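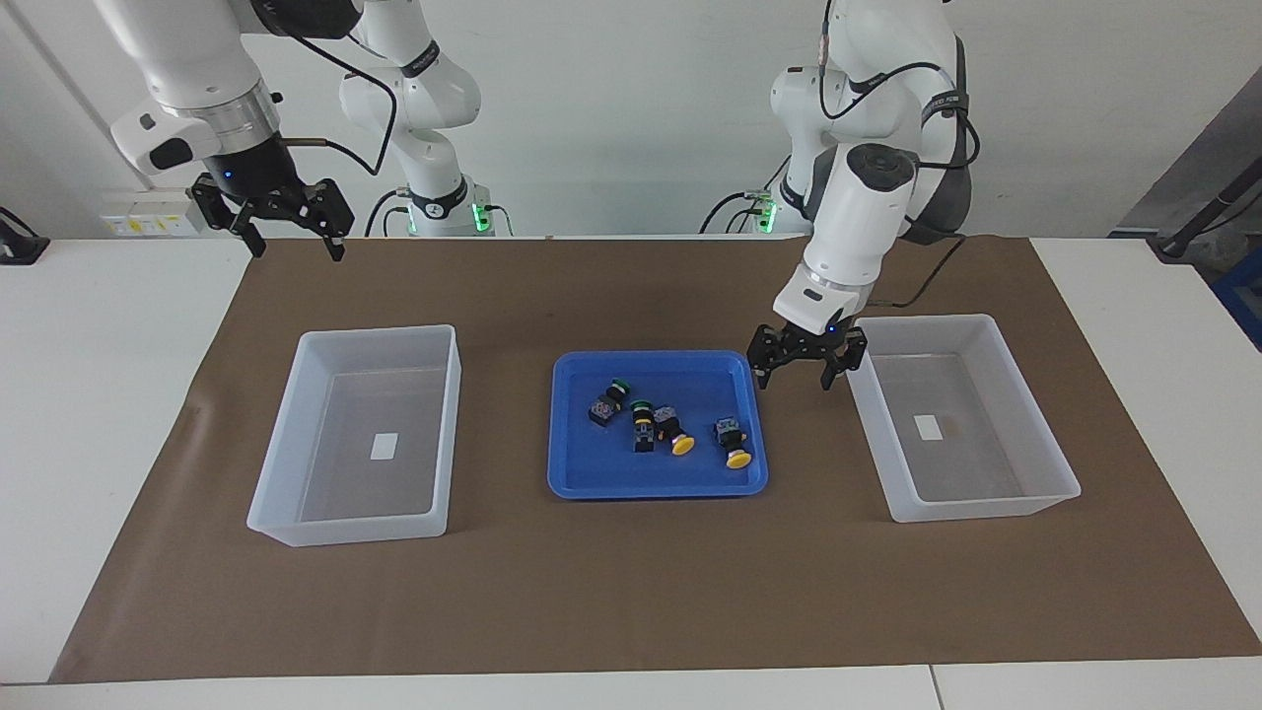 Storage by the shallow box

Most household storage fails at the sorting stage. Oliwia Żak, who fits out utility rooms and small workshops from a unit in Flukancombe, begins every job on a cleared table with a sheet of brown paper and a few boxes without lids. The shelving comes later.

The paper has a practical use. Small items such as screws, fuses and picture hooks show up well against a matt surface, and the sheet can be lifted by its corners at the end to collect the dust. Żak buys it on a roll 900 mm wide, which suits an ordinary kitchen table.

Her preferred box is translucent polypropylene with walls that flare slightly towards the top. Flared boxes nest when empty and take up little room in the van. The cost is floor area: a box measuring 450 mm across the rim has a base noticeably smaller than that, and shelf plans drawn from the base dimension will be wrong. Measure the rim. A rolled edge adds stiffness and is kinder to the fingers, but it also fouls on tight runners.

Labels cause more argument. Remo Mazza, who runs the stores at a joinery shop in Arnuvside, puts a loose paper label on the floor of each box before anything goes in, and fixes it to the outside only when the contents have settled – usually after a month. Żak labels the wall on the first day and accepts that she will peel some off. Both use plain white paper and a soft pencil.

On depth they agree. Anything over 300 mm becomes a place where things are lost, particularly under a worktop. Mazza keeps fixings in trays and reserves bins for bulky items: sanding discs, hose, offcuts of trim.

Weight should be checked before the shelf is chosen. Mazza limits a full box to 7 kg, and anything heavier goes at knee height or below. Lids are left off until the box is going into a loft or a garage, where damp and mice have to be considered.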